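Waltis Bench Guide for Small Robot Cells, second edition
Reviewed by Natanael Seixas
June 2020

I have a shelf of safety books, and I will confess that most of them are there to hold up the other ones. So when Mahmoud Abdelaziz pressed his copy of the Waltis guide on me and told me to read it with a pencil, I said thank you and let it sit under a coffee mug until the mug left a ring. I'm sorry, Mahmoud! I've since bought my own, and I've been working through it page by page beside our bin picking setup.

It's a spiral-bound book of 68 pages, with a set of 15 tear-out check cards in a pocket at the back. The writers assume you have one arm, one table and not much of a budget, and they talk to you that way. There is a good plain chapter on doing a risk assessment before the arm ever gets power, and another on stop buttons (where to put them, who tests them, how to write the test down) that I wish I'd had when I started at Tatmont.

The part I've used most is chapter 2, on holding things still. Waltis wants every bin, tray and fixture fastened to the table before a program runs, even at slow speed, and wants the clamps put where the arm can't sweep into a handle. We use plain bar clamps for this, and the book is perfectly happy with those as long as somebody checks them at the start of each shift. I had gotten lazy about that, I'm afraid. 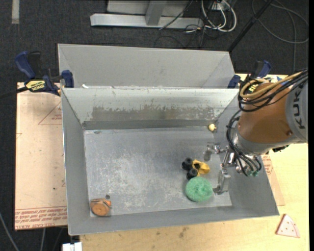 Picking mixed toys from the metal bin, with a bar clamp at each side.

Next comes cable care, and it's the chapter I argued with. The advice for hoses and wires on the arm itself is excellent: leave enough slack for the wrist to turn, then move every joint slowly through its travel and watch for pulling or rubbing. For the floor, though, they want every cord in a covered channel, and in a room where the layout changes every week that's a tall order. The Coste handbook, which I still like for its drawings, allows marked walkways in temporary setups, and I find that easier to live with. Still, Waltis made me get down on my knees and look at our carpet, and I came back up with a list.

My real complaint is the section on test objects. It runs barely a page and talks only about boxes and blocks, when so many of us practice on toys and odds and ends with round sides and funny corners. I'd have loved a card on what to do when a piece gets stuck in the fingers, or when one ends up outside the bin and someone is tempted to reach in for it. (Stop the arm first, every time. I will keep saying it until I retire.)

The cards are on thick stock and take a grease pencil nicely, but the print is small for my eyes. Tusau sells the guide with the cards already laminated, and if you're ordering for a shared lab I'd spend the extra money. Mine are curling at the corners.

Four stars out of five from me. Keep it near the bench where people will pick it up, and give new folks the clamp card and the stop button card on their first morning.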